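Vacuum flask

A vacuum flask is a container that slows the flow of heat between its contents and the surrounding air. It has two walls joined at the neck, with most of the air removed from the gap between them. Steel types replaced glass ones for outdoor use. The neck is the main path for heat loss, so makers keep it narrow and its metal thin.
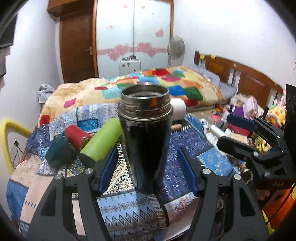
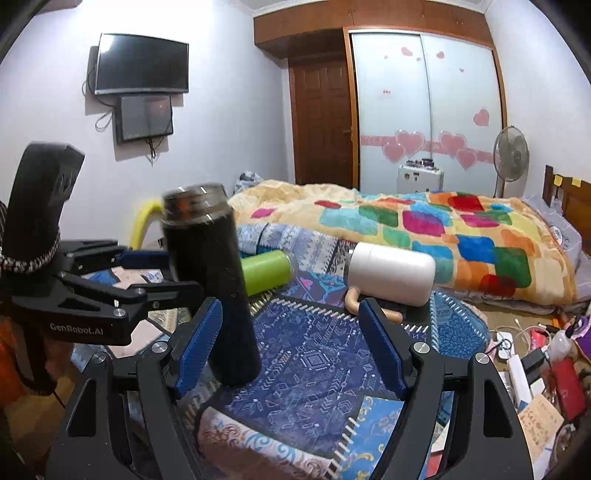
Tall flasks with a black outer finish.

Why does a flask lose heat faster when half full?
The air above the liquid takes up heat and passes it to the neck and stopper, while there is less liquid to hold the heat.

Testing

In the Gelstead method, a flask is filled with water at 95 °C, closed, and left in still air for 7 hours. The water must then measure at least 68 °C. The Raudsepp variant runs for 17 hours and sets no pass mark. The Plallent works used both, and tested 3,840 flasks in its last full year.

Care

Coated flasks should be washed by hand. Bleach pits the steel lining. Tea stains can be lifted with baking soda and hot water.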